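4. How leftovers were named, kept and forgotten

4.1 The words people used

We had expected, when we began talking to households in Kenari, that the word "leftovers" would give us very little trouble. It is an ordinary word, and the people we spoke with used it easily enough when we used it first. It was only on reading back through the interview notes that we saw how seldom it came up when the two of us kept quiet. People spoke of "Sunday's rice," or "the rest of the lentils," or "what my sister sent over," and they kept the word leftovers for food that had already started to worry them a little. A pot of soup made on purpose to last three evenings was never a leftover, even on the third evening. Half a sandwich became one almost at once.

This matters for anyone who wants to ask about food waste by questionnaire. Our own diary sheet, which we had adapted with some care from an earlier round of work in Orkesar, asked each cook to record "any leftovers put away after the meal." The 16 households in the study filled in that line faithfully, and between them they produced 1406 separate entries over the whole of the diary period, a number that delighted us until we started visiting kitchens and opening refrigerators (always with permission, and usually with a cup of tea in the other hand). There we met a good deal of cooked food that had never been written down. When we asked about it, the answer was nearly always some gentle form of "oh, but that isn't leftovers, that's for tomorrow."

We have therefore sorted the entries again under two headings, planned and unplanned, and we ask the reader to bear with us, as the line between them is soft. A planned portion is food that the cook meant, before or during cooking, to serve at a later meal. An unplanned portion is whatever remained when people stopped eating. The same dish can hold both. One grandmother, who cooked for five on most evenings and for a great many more when her sons came home in August, told us that she always made "tomorrow's share and a little for nobody," and it was that little for nobody which tended to end up at the back of the shelf.

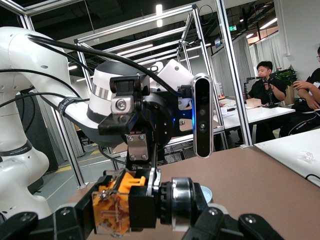 It would be a mistake to read any of this as carelessness. The cooks in our study thought about stored food a great deal, and several of them could recite the contents of their refrigerator from the far end of the house. What they could not always do was get other people to think about it. Teenagers in particular seemed to treat a closed container as belonging to somebody else, and would fry themselves an egg while standing next to a perfectly good curry. One father had given up on explaining and simply put a spoon on top of whatever needed finishing. He reported that this worked well, and we saw the same habit, apparently arrived at separately, in a second home several streets away.

4.2 Containers and the matter of seeing inside

We turn now to the containers themselves, about which people had far more to say than we had planned for. Our interview guide gave the subject one question. In practice it took up the better part of most visits, and we soon learned to leave time for it.

Broadly speaking, people sorted their containers by trust. At the top stood the ones with lids that clipped or locked, which were used for anything wet, anything strong smelling, and anything being carried to another person's home. Below these came the screw-top jars, much loved by older cooks and much complained of by anyone with sore hands. Then came bowls covered with a plate, and then the large and shifting population of takeout tubs, whose lids had parted from them long ago and were kept in a separate drawer in the hope of a reunion. Nearly every home had such a drawer. Nobody was proud of it, and nearly everyone showed it to us without being asked.

The bowl covered with a plate deserves a kinder word than it usually gets in the household advice literature. It is true that it seals poorly. But the cooks who favored it said that it was quick, that it stacked, that the plate was there ready to eat from, and above all that it felt temporary. Food under a plate was food that somebody would be back for shortly. Once the same food had been moved into a box with a firm lid, it had in some sense been dealt with, and attention moved on to other things. We heard versions of this from cooks who had never met one another, and we came to think of it as the main finding of this part of the work, though it can't be read off the diary sheets alone.

A related point concerns whether one can see in. Where the sides or lid of a container were clear, people spoke of being reminded by the food itself, by its color mostly. Where they were not, the cook had to rely on memory, on a label, or on the container being known in the family as the one for a certain dish. Several homes had such a box, always used for the same thing, and in these homes the opaque sides gave no trouble whatever. The trouble came with boxes that were all alike. One household had been given a matching set under the Briltex name as a wedding present, and the wife told us, laughing, that she had been happier with her odd ones, when she could tell the beans from the chutney by the shape of the tub. Plain boxes with clip-down lids, of the general kind shown in Figure 2, were owned in one form or another by most of the homes we visited, and they were the kind most often named when we asked what people would buy again.

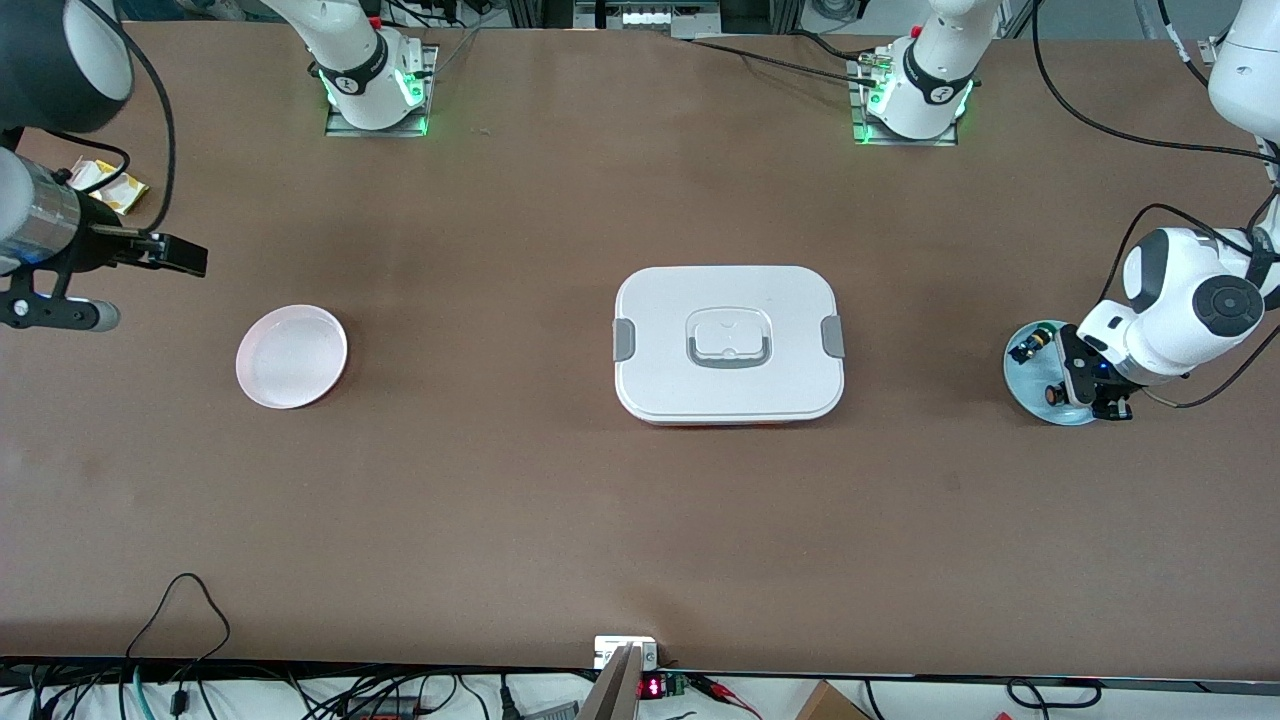

Figure 2. White rectangular food storage container with its lid closed and a gray clip on each short side, with an empty plate to its left.

Labels were widely approved of and rarely used. People agreed that it would be sensible to write the date on things. A few had bought a roll of tape for the purpose, and could tell us exactly where it was, and in most cases it was nearly as thick as on the day they brought it home. The exception was the freezer. There, labels were common and sometimes wonderfully detailed, giving the dish, the month, how hot it was, and who should not be served it. We take this to mean that people label against strangers, and that they count their future selves as strangers only after a fairly long gap. Food meant for the coming two days was felt to be still in hand, and writing on it seemed fussy.

4.3 Sending food out of the house

A large share of planned portions never came back to the table at which they were first served. They went next door, or to a married daughter, or to work in a bag. We had left this out of the diary sheet altogether, and we owe thanks to Dinesh Selvanayagam, who read an early draft and pointed out that we were counting given food as though it had disappeared. He was quite right. Going back over the entries with the households, we found that the question of what to give away was settled very early, often before the family sat down, and that the amount cooked was raised to suit.

The giving of food also governed the movement of containers, and here there were strong feelings. A good box, once sent out, might be gone for weeks. It was thought poor manners to ask for it and slightly poor manners to return it empty, so that a box might go back and forth for a season with something different in it each time. In the Sivakumar household this had been going on between two sisters-in-law for so long that neither could say whose box it had been to begin with. For gifts outside this sort of close circle, cooks used takeout tubs, and said plainly that they did so to spare the other person the bother of returning anything.

It follows that the supply of trusted containers in a home rose and fell from week to week, and so did the care with which food was stored. When the good boxes were all out visiting, leftovers went under plates, and by the reasoning given above they may even have been eaten sooner. We can't show this from our figures, as the diary didn't ask what each portion was kept in. A later version of the sheet should do so, and should leave a wide margin as well, for cooks write a great deal in margins and it was there that we learned most of what is set down in this section.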